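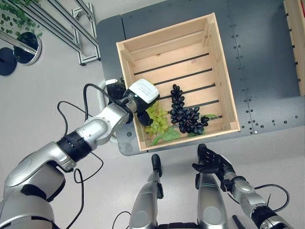
Open Day at Rollport, Virkau

Rollport opened its Virkau workshop to visitors one afternoon in June. There were 40 places, handed out to people who had written in beforehand, and everyone was let in by the side door on the Melach road. The groups went around separately, with 20 minutes at each stop. Banafsheh Mazandarani, who runs the handling group, led the one I was in.

I have put the notes in the order we walked. Other groups started at the far end and will remember it the other way around. Visitors were allowed to take pictures everywhere except the drawing office.

Sign-in and safety talk

Coffee, name stickers and a short talk about where to stand. Long scarves and lanyards went into a basket by the door. Each demonstration had a line of tape on the floor, and the operator would not start until all feet were behind it. There was an emergency stop button at every stop on the tour, and we were shown how to use it even though we were told we wouldn't need to.

The fruit table

This was the longest stop for our group. A two-armed robot works at a dark gray metal table with rows of bolt holes in the top. The job is to handle fruit in a wooden crate: a bunch of dark grapes and a bunch of green ones, with their leaves.

The two arms end differently. The left has a gripper with black fingers. The right has a hand with several fingers, closer to a human one. Mazandarani said the group wanted both on one machine so that the same job could be tried each way without moving the table or the crate. An operator chooses which side leads. On our visit the left side led and the right mostly waited.

The fruit is artificial. Real grapes were used for the first week of the project and the bolt holes had to be cleaned out with cotton swabs. The artificial ones keep their shape from one day to the next, which makes the results easier to compare. They are also lighter than real fruit, and she was clear that a good result on this table says only a little about a packing line.

Grapes were picked because a bunch has no single good place to hold it. The shape changes when you lift it. Leaves get in the way, and when two bunches lie close together the robot has to work out where one stops and the other starts. Dark grapes beside green ones are the easy version. Two green bunches side by side is the hard one.

The crate matters too. It has slatted sides and a slatted floor, and the gaps show as dark stripes between pale boards. An early version of the software treated those stripes as objects and tried to pick them up. Someone in our group asked why they didn't just use a solid box. The reply was that fruit arrives in crates like this one, so the software has to cope with them.

The log sheet taped to the cabinet stood at 1,608 attempts when our group arrived. The sheet counts every try, good or bad. A try is bad if the bunch is dropped, if the crate moves, or if the operator has to step in.

Questions at the fruit table

How fast is it? Slow. A person would do the same job in a couple of seconds. Speed is turned down for visitors, but it is not quick on a normal day either.

Does it know they are grapes? It has been given pictures of grapes, apples and lemons with names attached. It does not know anything about them beyond that.

Why are the cables on the outside? So that they can be swapped. The arms are taken apart often and nobody wants to thread a cable through a joint each time. A later version will have them inside.

Will it replace people? Mazandarani said packing sheds around Virkau already have trouble filling shifts in late summer, and that the growers she talks to want help with sorting first. She did not offer a date for any of it.

Trying it by hand

Visitors who wanted to could try the same job with kitchen tongs and one hand behind their back. A spare crate was set up on a trestle for this, well away from the robot. Most people got the bunch out. Most people also bumped the side of the crate, which would have been marked as a bad try on the log sheet. The children were better at it than the adults, mainly through being more patient with the leaves.

The Luangrath conveyor

Luangrath is the small belt system at the back of the hall, named after the street where the first one was built. It carries empty trays past a camera and pushes cracked ones off to the side. It has run in a shed outside town for two seasons and is the only thing we saw that is in daily use. It is loud. Ear plugs were handed out, and the operator held up cards in place of talking.

We were allowed to feed it trays ourselves. It caught the cracked ones and also pushed off a good tray with a strip of brown tape on it. The operator wrote that down.

The repair bench

Last stop. Worn gripper fingers, stripped gears and a joint opened up so that you could turn it by hand. The fingers wear at the tips first and are changed after 10 days of steady work. Visitors could take an old one home. There was also a drawer of labeled screws that got more attention than anything else on the bench.

Afterward

Tea was served in the yard until six. The staff stayed to answer questions and the fruit table was kept running for those who wanted a second look.

Rollport plans to hold another open day after the harvest. Places will again be limited and you will need to write in first. Wear closed shoes. The hall has a ramp at the side door, and there is parking along the Melach road but none in the yard itself.

If you were there and would like a picture of yourself taken off any of our pages, send a note through the contact form and say which stop it was taken at.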